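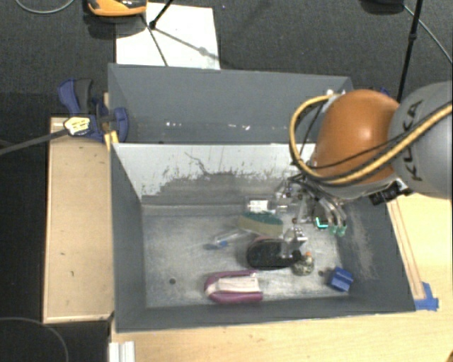
Stirkstead Trial Results
Version 12, 24 July 2022

Summary
Run-level results from retriever hunt tests and working certificate trials held on the Ilbridge grounds. One row per dog per series. The table holds 791 rows from 44 tests.

Files
runs.csv: one row per dog per series
tests.csv: one row per test, with level, grounds and judging pair
dogs.csv: one row per dog, with breed, sex and year of whelp
codes.txt: fault codes and their meanings

Columns in runs.csv
test_id: key to tests.csv
dog_id: key to dogs.csv
series: integer, starting at 1
type: land, water or honour
marks_set: number of birds thrown
marks_picked: number delivered to hand
handled: y or n
fault: code, may be blank
score: 0 to 10 in half points, blank if the judges did not release it

Source
Scores were keyed from the judges' sheets by Ok-hee Geum and checked against the marshal's running order by Fikri Lubis. Where the two disagreed, the judges' sheet was used and the row carries fault code X9. There are 40 such rows. Sheets in the older Pētersons layout recorded one score per test. For those, series 2 and later have a blank score.

Known problems
A dog picked up by its handler before the last bird is coded P1 whether or not the judges had already called it out of the test.
Distances are not recorded. Do not infer them from level.
Water series at Ilbridge were shortened in September because of low levels in the north pond. The rows are flagged short=1 in tests.csv.
Scratched entries are left out, so entry counts will not match the printed catalogue.
Blank and zero are different values in the score column. Some spreadsheet programs merge them on import.

Use
Suitable for summaries by level and series type. Not suitable for ranking individual dogs or kennels; most dogs ran fewer than four series. Call names and owner names have been removed.

Loading
UTF-8, comma separated, header in first line. The Cokard import script reads all three tables and rejects any run whose dog_id is missing from dogs.csv.

Corrections
Send the test_id, dog_id and series with a scan of the sheet.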